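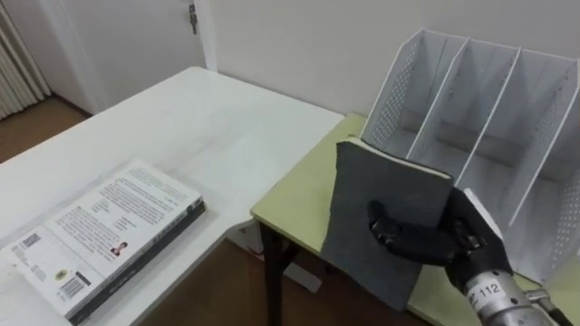 A grey notebook held upright on a desk.

How to count cars at a station car park

Count at the same hour on each visit, before the first train after 9 am. Begin at the entrance and work row by row. Enter each row on its own line: bays, cars, bays out of use. Record disabled bays separately.

Occupancy is cars divided by usable bays. At Lirkis, 54 bays with 2 coned off gives 52 usable.

Make at least four visits before working out an average. Leave out school holidays and strike days.

Type up the rows the same day and send the sheet to Lempi Ruotsalainen. Keep the handwritten pages until the January figures are published.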